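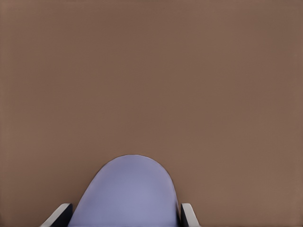
Wrist view from the simulated set, lavender object between the fingers, plain brown surface behind.

To: sim-grasping list
Subject: Re: wrist view only, or both views?

On the Hanside thread, you wrote:

> We have 1,294 simulated episodes from the Mandetti scenes and want to
> know if it is worth rendering the overhead view again for all of them.
> Storage is the main problem. The wrist view by itself is much smaller.
> Has anyone trained on wrist only, and did the policy still know when
> to close?

We tried this in April with a smaller set. Wrist only was fine for the last part of the reach and for closing. It was poor at the start of an episode, when the object is often out of view and all the policy gets is a field of brown. It wandered, and in 36 of 231 test runs it never found the object at all. With the overhead view added back at a low frame rate, that number dropped to 20.

So my suggestion is to render the overhead view again, but only for the first part of each episode. Keep the wrist view for the full length.

Two other things to check before you start a long render.

First, the labels. In a view like the one at the top, the fingers are on both sides of the object, and one still won't tell you if it is held or about to be. Our first labeling script went by finger position in the image and marked far too many of these as grasped. We now take the label from the simulator's contact state and write it out with every step. If your Mandetti export drops contact state, fix that first. We had to redo a whole batch.

Second, the background. A surface with no texture renders fast but gives the policy very little to judge motion by. We swap in a textured one for part of the set. The Sindovitz loader can do it at render time if you pass it a list of surfaces, so there is no need to record the episodes again.

I can put our config files in the Sivakumar shared folder if they would help. They assume the older camera naming, so check the paths.

> Also, do you keep failed grasps?

Yes, all of them, in a separate split.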